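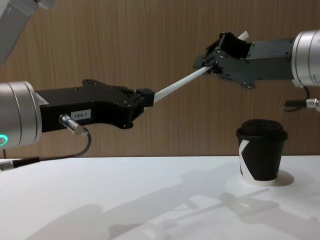 Frozen Dairy Products, Unit 4
Overrun, mix weight and inclusions

4.1 Scope

These notes cover the air content of packaged ice cream and the way pieces (biscuit, nuts, dough) alter it. Stabilisers are dealt with in Unit 5. Read the Murkosgate plant sheet before the practical.

4.2 Definition

Overrun is the increase in volume when mix is whipped and frozen, given as a percentage of the mix volume.

Overrun (%) = (volume of ice cream - volume of mix) / volume of mix x 100

At 100 per cent overrun, one litre of mix gives two litres of ice cream. Half the finished volume is air. Students often confuse the two figures; overrun and air fraction are separate quantities and must be labelled as such in reports.

4.3 Measuring by weight

On the line, volume is awkward to measure, so a cup of fixed size is used. Fill it with mix, level it, weigh it and subtract the cup. Repeat with ice cream drawn from the freezer outlet.

Overrun (%) = (weight of mix - weight of ice cream) / weight of ice cream x 100

Both weights must be for the same volume. Gaps left at the bottom of the cup make the result too high.

4.4 Inclusions

Pieces are added after the barrel freezer, by a fruit feeder. They carry little air and do not whip. The overrun of the base is therefore measured upstream of the feeder, and the finished tub is checked by total weight only.

Worked case, Viletard biscuit flavour. Net weight of base in the cup is 302 g. The same cup holds 453 g of mix.

Overrun = (453 - 302) / 302 x 100 = 50 per cent

A batch of 2,592 tubs is packed at 36 to a layer, giving 72 layers. One tub is taken from every sixth layer, so the sample is 12 tubs.

4.5 Ripples and sauces

A ripple must stay soft at serving temperature. Sugar content sets this in most recipes. Sauce that is too thin sinks before hardening; sauce that is too thick breaks into lumps at the nozzle. The Guvden method for testing flow is given in the appendix.

4.6 Problems

1. A cup holds 550 g of mix and 275 g of ice cream. Find the overrun and the air fraction by volume.
2. State the effect on tub weight if base overrun falls while the feeder rate is unchanged.
3. Explain why wet fruit is drained before feeding.

Reading: Dissanayake, course reader, sections 7 and 8.

Revised 28/08/2026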